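Demonstration collection (robot learning)

Category: Robotics | Machine learning | Data acquisition
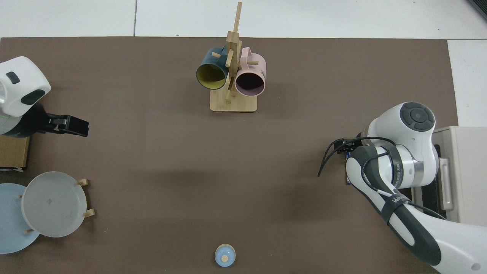
How many demonstrations does a single task need? Published practice varies widely, but a narrow task with fixed objects is often attempted with 300 recorded episodes, while a policy expected to cope with unfamiliar objects and changed layouts usually calls for several thousand.

Demonstration collection is the recording of task executions, normally performed under human control, for use as training examples in imitation learning. Each execution is stored as an episode: a time-ordered series of sensor readings paired with the commands sent to the robot. A learning system fitted to these pairs is called a policy. The term is generally reserved for physical robots. Episodes generated in simulation are treated separately, although the two are often mixed during training.

Methods

In leader–follower teleoperation, the operator moves a lightweight arm whose joint angles are copied by the working arm. The method preserves joint-level detail and requires little instruction, but contact forces are not felt by the operator unless the leader is motorized. In controller-based teleoperation, a handheld tracker sets the position of the gripper and the joint angles are computed by inverse kinematics. Operators using this method tend to pause near joint limits, and the pauses enter the data.

Kinesthetic teaching, in which the arm itself is guided by hand, is the oldest of the common methods. It is poorly suited to camera-based policies – the operator's hands and forearms are in view during recording and absent during deployment. Some groups address this by replaying the recorded trajectory without the operator and keeping only the replay.

Bimanual collection uses two arms over a shared work area. Household objects such as mugs, plates, lids and wooden racks are frequent choices, as they are cheap to replace and require varied grasps. Hanging a mug on a peg is regarded as moderately difficult, given the small clearance between handle and peg and the tendency of the body of the mug to hide the contact point from an overhead camera.

Episode structure

A typical episode contains one or more colour video streams, joint positions, gripper opening, commanded actions and a text label naming the task. Streams recorded at different rates are aligned to a common clock before storage. Misalignment between video and action is a known cause of poor policies and is difficult to detect by viewing the video alone.

Scene resets take place between episodes. Objects are returned to starting positions, which may be fixed, drawn from a printed grid or chosen freely by the operator. Free choice produces less variety than expected, as operators drift toward convenient placements over a long session. Grid-based resets are slower but give a measurable spread.

Quality control

Episodes are commonly sorted into success, failure and recovery. Recovery episodes, in which a dropped or misplaced object is picked up and the task is completed, are retained by most groups. Outright failures are either discarded or stored with a separate label for training success detectors.

Differences between operators are a further source of variation. Erasto Laizer, in the manual for the Temba recording software, recommends that no operator contribute more than 700 episodes to one task, and that practice episodes be excluded. The Trostby collection follows the same limit; its 4000 episodes were recorded by 8 operators. The earlier Jingate collection set no limit, and later users reported that policies trained on it reproduced one operator's habit of approaching every object from the left.

Storage and formats

No single format is universal. Temba writes one directory per episode, with compressed video and a table of numeric values. Sadus, a competing toolkit, packs many episodes into larger files to speed up random access during training. Converters exist in both directions, but Sadus does not store camera calibration per episode, and this information is lost on conversion unless exported beforehand.

See also: Imitation learning; Teleoperation; Behavioural cloning; Action chunking

Last revised 8 January 2025
14 shares | 2 comments
Contact | Terms of use | Back to top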